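3.2 Putting groceries away in the spare room

Most of the build happened at Burlow, the shared workshop where Hendrik Michiels and I rent a bench, but the shelf task moved to my spare room once the legs could hold the thing up for more than a minute. I should say right away that we changed the hands late (January, two evenings, a lot of swearing), so everything in this section uses the newer pair. The controller is Flevum, our own code, and it ran all 12 practice rounds with no changes to the gains.

The task itself is easy to say and annoying to do: carry a basket by its handle to the cubby shelf, then get the food into the compartments. We kept the tether on the whole time, as it is in Figure 4, and I'd do the same again – a fall in a room that small would take the shelf with it!

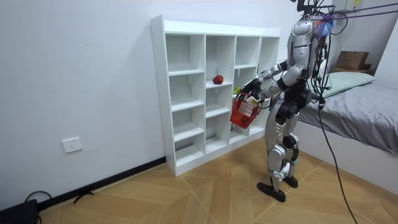 Figure 4. The humanoid at the cubby shelf, with the red basket held by its handle.

Why keep a tether on a robot that can already stand by itself?

Standing and reaching are different problems. A loaded basket pulls the weight forward, and the ankles have very little room to correct before the feet start to tip.

We logged 2338 reach attempts in total, counting the bad early ones, which Wouter Vermeulen wanted to drop and I wanted to keep (I won). Most of the misses came from the basket swinging after the arm had stopped. Slowing the last part of the reach helped a lot, and so did waiting up to 2 seconds before letting the free hand move. Section 3.3 covers the swing model.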